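Allari Winter Clothing Bank
Progress report to the Zaron Fund, second period

This report covers the months from October to the end of the heating season. It follows the headings in the grant agreement.

Collection

We set a target of 700 usable garments for the period. Drop-off points ran at the Clillitz branch library and at the Yensuk Street hall, both open until 7 p.m. Clillitz brought in more coats and Yensuk Street more knitwear, much of it in adult sizes. We passed the target in the last month. Children's boots are still short and we have had to turn families away for those.

Sorting is slower than we planned. Every item is checked for holes, broken zippers and odor before it goes on a rack. Heavy knits take the longest - a pulled thread in a dark ribbed piece is easy to miss under the hall lights, and we had several come back to us in the first weeks. We now check knitwear by the window in the morning and leave coats for the afternoon. 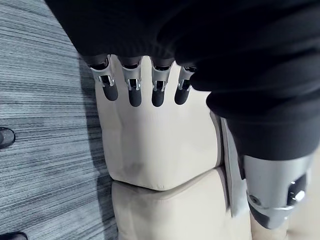

Several households told us the size labels are more use than the color labels, and one asked by note whether sweaters could be hung by chest size and not folded in bins, so that people don't have to dig through a pile with a line behind them. We tried this at Yensuk Street for 3 weeks. It used more rack space, but the line moved faster and fewer items ended up on the floor. We would like to keep it and have put two more racks in the next budget.

Distribution

We served 288 households, up from the first period. Most came once. A smaller group came back when children outgrew what they had or when someone in the home started outdoor work. Appointments were offered in the afternoon and walk-ins were taken from 5 p.m. Walk-ins were the larger share and we expect that to continue.

Referrals came mainly from the school office and the clinic. The referral form was two pages and is now one. We dropped the question on income because the referring office has already asked it.

Repairs

The mending table took in 81 garments that would otherwise have gone to rag. Zippers were the most common job, then cuffs and buttons. The cost of thread, zippers and patches stayed under the line in the budget. We did not buy the second sewing machine. The first one was serviced and has held up, and we ask that the balance be moved to boots.
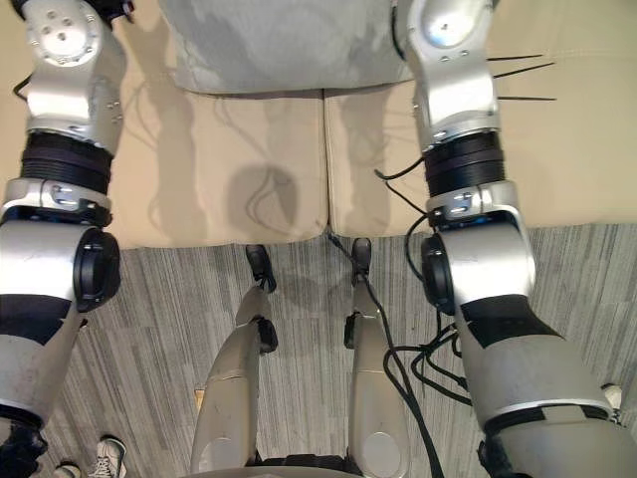 Storage remains the main problem. The back room at Yensuk Street holds one season of stock, and summer items had to go to a rented unit from the middle of the period. The rent was not in the original budget - we covered it from the reserve and have listed it separately in the attached accounts. The unit is dry but has no elevator, so boxes are now packed half full.

Changes requested

We ask to move the unspent machine money to children's boots, and to add the storage unit as a regular cost from next October. No change to the total grant is requested.

Next period

The Clillitz drop-off point will close for the summer while the library floor is replaced. Yensuk Street stays open on shorter hours. The next report will include the boot purchases and a count of stock on hand.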